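How to Clean and Reset a Compact Fridge

A small fridge gets opened more often per shelf than a big one, and spills have less room to spread before they reach food. Set aside 40 minutes for the job. It can be done on a Saturday morning before the weekly shopping, when there is the least to move.

What you need

Two soft cloths, a bowl of warm water, a teaspoon of dish soap, baking soda, an old toothbrush and a dry towel. A cooler bag is useful if the kitchen is warm.

Step 1. Unplug and unload

Turn the dial to off and pull the plug. Put milk, meat and leftovers in the cooler bag. Check dates as you go and throw out anything that has passed.

Step 2. Take out the shelves

Slide wire shelves straight toward you. If one sticks, lift the front edge slightly and try again. Glass shelves should come to room temperature before they go into warm water, or they may crack.

Step 3. Wash the inside

Work from the top down with soapy water. For stains, mix two spoons of baking soda with a little water, leave the paste on for five minutes, and wipe it off. Do not use bleach or a scouring pad on plastic walls. Rinse with a clean damp cloth and dry everything, corners included.

Step 4. Clean the door seal

Run the toothbrush along the folds of the seal. Dry it, then close the door on a strip of paper. If the paper slides out with no drag, the seal is dirty, bent or worn. Try the other three sides too.

Step 5. Cool it down and reload

Plug it in and let it run empty for two hours. Aim for 40 degrees Fahrenheit or a little under. Cups and other light items can go on the upper shelf, heavier containers on the floor of the fridge. Keep everything clear of the back wall so air can move.

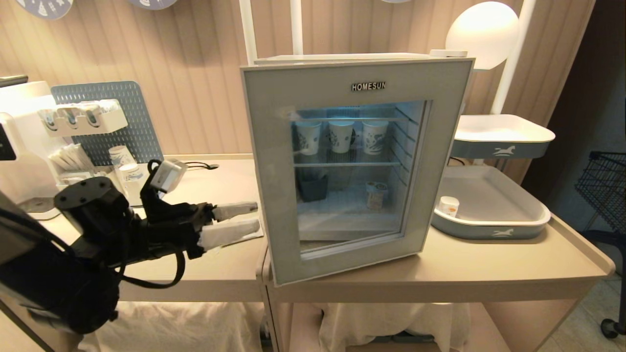
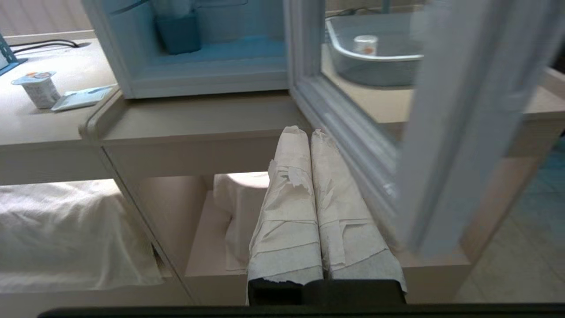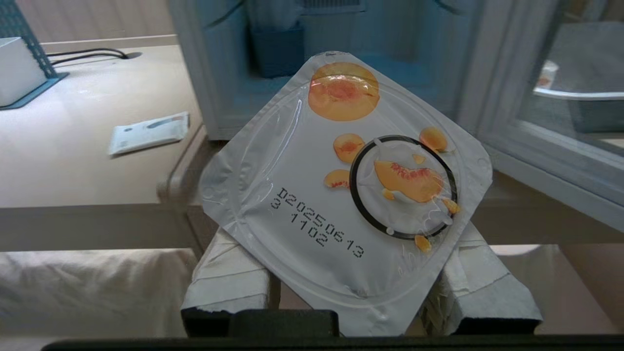
Top: cups on the upper shelf. Middle: a teal container inside, door open. Bottom: peach yogurt, still sealed.

Step 6. Keep it that way

Wipe up spills the same day. Leave the top clear if the manual asks for it, and leave a gap behind the fridge for the heat to escape. An open box of baking soda takes care of most smells and should be changed every three months.

If your model has no automatic defrost, melt the ice when it reaches a quarter inch. Never chip at it with a knife.

Comments

Genalyn Buenaventura: The paper test showed me the bottom of my seal was bad. New one fitted in May.

Efren Lumbao: Does the two hours apply if I only had it off for a quick wipe?

Renato Marquez: No. Half an hour is enough, but check the thermometer before the milk goes back.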